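Textiles & Reuse | Features
6 min read

The Second Life of Household Cloth

Linen closets are among the least examined spaces in the American home. Sheets bought for a bed that has since been given away, towels too thin for guests and blankets kept for a winter that never came may remain folded on the same shelf for a decade or more. When they are finally removed, most owners assume that a donation bin will take care of the rest.

The textile recovery program in the town of Lukumay was established to examine that assumption. Over the course of one year, the program accepted household cloth at a single drop-off point on Vastside, the commercial street that runs behind the former rail yard. Clothing was excluded. The purpose was to learn what becomes of the flat goods that resale shops decline and that curbside recycling does not accept.

The program received 1161 bags. Of these, 455 held goods suitable for direct reuse, and 331 held cloth that was clean and sound but too worn to be offered to another household. The remainder was mixed, and required sorting by hand before any decision could be made.

Staff found that the condition of a piece had less to do with its age than with the way it had been stored. Cotton kept in sealed plastic often arrived with yellow lines along the folds. Wool stored without cleaning had attracted moths. Fleece and other napped fabrics held up well in most cases, although their cut edges tended to shed when they had never been hemmed.

The sorting standard adopted in Lukumay is deliberately simple. Each piece is opened fully, turned once and examined at the edges and the center. A tear shorter than a hand's width is marked for repair. A larger tear sends the piece to cutting. Stains are judged by whether they would be noticed on a made bed or a set table, and no attempt is made to remove them at the drop-off point.

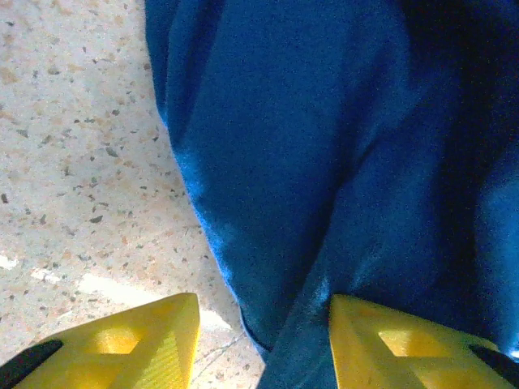
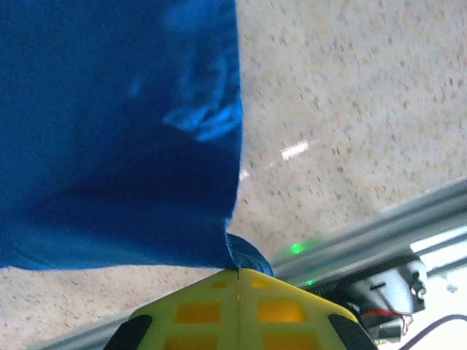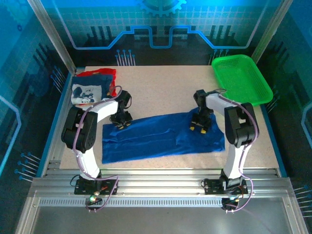
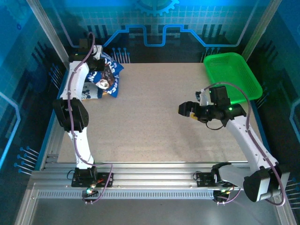 Repair is the most expensive stage of the process and the one that residents ask about most often. The program placed its mending work with Ledier, a small workshop that had previously dealt in upholstery and canvas. Its staff completed 83 full repairs during the first season, chiefly on quilts and wool blankets. The workshop has advised that ordinary bedsheets should not be mended for resale, as the cost of labor exceeds the price of a new sheet at any discount store.

Cutting presents fewer difficulties. Sound cotton is reduced to squares and sold by weight to garages, print shops and painting contractors. Terry cloth is in constant demand from animal shelters, which accept it in any color and nearly any size. Fleece is harder to place. It does not absorb well and has little value as a wiping cloth, but it makes a serviceable lining for pet beds and draft stoppers, and two local schools have requested it for craft instruction.

A smaller share of material goes to Carkau, a processor that shreds mixed fiber for use as padding. The arrangement is a last resort. Padding grade brings in very little revenue, and the cloth must be free of zippers, elastic and foam backing before it can be accepted. Fitted sheets are a particular burden in this respect, as the elastic must be cut away from all four corners.

Residents who wish to take part are asked to observe a few requirements. All cloth should be washed and completely dry before it is bagged. Pillows, mattress pads and rugs with rubber backing are not accepted. Sets should be tied together with string or a strip of fabric; pins have injured staff on more than one occasion. Bags may be left during staffed hours only, which at present means Wednesday from noon until six in the evening.

The program's future depends on the town's next budget, which is expected to be settled in March. A proposal to add a second drop-off point near the public library has been submitted, together with a request for covered storage. The present site has no loading dock, and bags must be carried up a short flight of steps before they can be weighed.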